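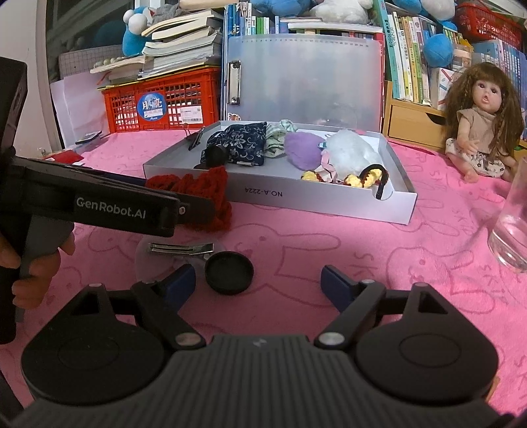

제86호

2막 조명 큐 재정리

8월에 올린 이인극 《비타르(Vitar)》의 재공연이 잡혀서 초연 때 쓴 큐시트를 다시 읽고 있다. 초연은 300석 중극장, 재공연은 100석 블랙박스다. 객석 수만 줄어든 것이 아니라 그리드 높이, 회로 수, 객석 각도가 모두 다르므로 큐를 그대로 옮길 수 없다. 이번 글은 2막에 한정한다. 1막은 바뀌는 부분이 적고, 기록해 둘 만한 문제도 없었다.

초연의 2막은 큐가 86개였다. 대사 없는 장면이 길고, 두 인물이 같은 방에 있으면서 서로 다른 시간을 사는 구조여서 밝기 차이로 시간을 나누었다. 무대 왼쪽은 저녁, 오른쪽은 다음 날 아침. 연출 의도는 이해했으나 객석 뒤쪽에서는 두 구역의 경계가 흐려 보였다. 당시 녹화본을 다시 보면 배우가 경계선을 넘는 순간 얼굴이 한 박자 꺼진다. 사이드 조명의 높이가 배우 어깨에 맞춰져 있었던 탓이고, 이것은 포커스 단계에서 잡았어야 했다.

블랙박스에서는 경계를 색온도로만 나누기로 했다. 저녁 구역은 3200K, 아침 구역은 5600K에 1/4 CTB를 걸어 본다. 밝기는 두 구역을 같은 값에서 시작한다. 첫 줄 관객과 배우 사이가 가까워서 밝기 차이를 조금만 줘도 과장되어 보인다. 같은 이유로 페이드 시간도 줄인다. 초연에서 12초였던 창문 큐는 7초로 내렸다. 12초는 큰 극장에서는 눈치채기 어려운 속도지만 작은 공간에서는 배우의 대사보다 조명이 먼저 읽힌다.

문제는 〈레지아(Resia)의 편지〉 장면이다. 인물이 편지를 읽는 동안 조명은 움직이지 않고, 마지막 문장에서 전체가 한 번에 꺼진다. 대본의 지문은 한 줄뿐이다. "어둡다." 초연에서는 이것을 암전으로 처리했다. 객석이 장면 전환으로 받아들였고, 기침과 자세 고치는 소리가 바로 따라 나왔다. 그 뒤에 이어지는 침묵 20초가 사실상 버려진 셈이다. 재공연에서는 암전을 쓰지 않고 후면 한 대를 8%로 남긴다. 윤곽만 보이면 관객은 장면이 계속되고 있다고 판단한다. 8%가 맞는지는 현장에서 확인해야 한다. LED라면 저레벨에서 계단 현상이 생기므로 이 한 대는 할로겐으로 요청해 두었다.

음향은 조명보다 손볼 것이 적다. 빈디네(Bindine) 극장의 스피커는 천장에 고정되어 있어 초연처럼 무대 뒤에서 소리를 낼 수 없다. 옆집 라디오는 소품 라디오 안에 작은 스피커를 넣는 방식으로 바꾼다. 볼륨은 배우의 낮은 목소리보다 6dB 아래. 배우가 라디오를 등지고 말하는 대목이 두 군데 있어 그때만 3dB를 더 내린다.

연기에 대해서도 적어 둔다. 초연 리뷰 중 하나는 두 배우의 연기가 건조하다고 했다. 틀린 말은 아니지만 중극장에서 그 연기가 건조하게 보인 데에는 조명 책임도 있다. 눈 아래 그림자가 깊어서 작은 표정 변화가 4열 뒤로 전달되지 않았다. 정면 각도를 45도에서 38도로 낮추면 눈이 살아난다. 대신 뒷벽에 그림자가 생긴다. 뒷벽이 검은색이니 감수할 수 있는 수준으로 본다.

크라스니치(Krasniqi) 번역본과의 차이도 확인했다. 이번에 쓰는 대본은 초연본에서 대사 네 줄이 빠졌고, 그 가운데 한 줄이 큐 41의 신호였다. 신호를 동작으로 바꾼다. 배우가 컵을 내려놓는 순간으로 잡았는데, 동작 큐는 무대감독의 시야가 확보되어야 한다. 블랙박스 부스는 무대 오른쪽으로 치우쳐 있어 왼쪽 탁자가 가려질 수 있다. 탁자를 30cm 당기거나 모니터 한 대를 추가해야 한다. 연출은 탁자 쪽을 싫어할 것이다.

현재 2막 큐는 61개까지 줄었다. 자동 팔로우로 묶은 것이 아홉 개 있고, 나머지는 삭제했다. 큐시트 새 판은 셋업 전날까지 확정하고, 포커스 순서는 후면, 사이드, 정면으로 간다.

9/9/24 추가: 할로겐 한 대는 극장 보유분으로 확보. 모니터는 아직 답이 없다.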